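Preguntas frecuentes del club de robótica Clornum

Hola, soy Iker Alcaraz y llevo el club desde que nos mudamos al local de Ibarra. Como los mensajes que me llegan suelen repetirse (y a veces tardo en contestar, perdón), voy juntando las respuestas en esta página. Si lo tuyo no sale, escríbeme igual.

¿Hace falta saber programar para apuntarse?

Qué va. Yo entré sin saber lo que era una variable. Las primeras sesiones van con bloques y luego pasamos a Python poco a poco, cada uno a su ritmo. Si ya programas, te sentamos con el grupo de navegación, que siempre anda pidiendo manos.

¿Qué día os juntáis?

Los jueves por la tarde, a las seis. Solemos acabar sobre las ocho, aunque en semanas de competición la cosa se alarga y alguien baja a por bocadillos.

¿Y cuánta gente sois?

Este curso somos 21, repartidos en equipos. Hay estudiantes de instituto, de FP y un par de adultos que venían a acompañar a sus hijos y se quedaron.

¿Qué es eso del reto Galasex del que habláis tanto?

Es la competición en la que participamos, y va enterita en simulador. Cada equipo recibe habitaciones virtuales y tiene que escribir el programa de un robot doméstico: que se oriente, que encuentre un objeto, que llegue hasta él sin llevarse por delante los muebles. El robot es el mismo para todos, así que lo que se compara es el código. A mí me encanta, ¡se aprende una barbaridad!

Esta temporada nos ha dado por los dormitorios. Tienen su miga: camas bajas que ocupan media habitación, paneles que tapan lo que hay detrás, objetos pequeños encima del colchón y plantas en el suelo que el planificador de rutas se toma fatal.
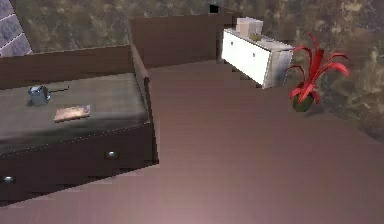

¿Puedo usar mi propio portátil?

Tráelo si tiene al menos 16 GB de memoria y espacio libre en el disco. El simulador se instala en la primera sesión y te ayudamos con los controladores, que es la parte pesada. Para quien no tenga equipo hay 9 ordenadores en el local, y se reservan en la hoja de la entrada.

¿Por qué trabajáis en simulador y no con robots de verdad?

Hacemos las dos cosas, pero en temporada de reto manda el simulador. Puedo lanzar 500 pruebas por la noche, irme a dormir y mirar los registros al desayunar con el café. Con un robot físico me pasaría la tarde cargando baterías y recolocando cosas en su sitio. Además, si tu código estampa el robot virtual contra un armario, reinicias y ya está.

¿Qué es Graltow?

Nuestro repositorio de código compartido. Ahí están el módulo de mapas, el de detección de objetos y las plantillas para los que empiezan. Lo único que pido (bueno, lo pido mucho) es que no subáis nada a la rama principal sin que lo haya mirado otra persona. En octubre nos cargamos el planificador por saltarnos eso y estuvimos dos sesiones buscando un signo menos.

¿Cuánto cuesta?

La primera sesión es gratis. Después hay una cuota trimestral que cubre el local, la luz y la inscripción en el reto. Si la cuota es un problema, dímelo en privado y lo arreglamos.

¿Desde qué edad se puede venir?

Desde los doce. Los menores necesitan la autorización firmada, que os mando por correo cuando me confirmáis la plaza.

Me he perdido varias sesiones, ¿me quedo fuera del equipo?

Para nada. Mira las notas en Graltow, habla con tu grupo y engánchate donde puedas. Solo me pongo serio con las dos semanas antes de la entrega, porque ahí si falta alguien lo nota todo el equipo.

¿Se puede ir solo a mirar?

Claro, avísame antes por correo para que te espere en la puerta, que el timbre no se oye desde dentro.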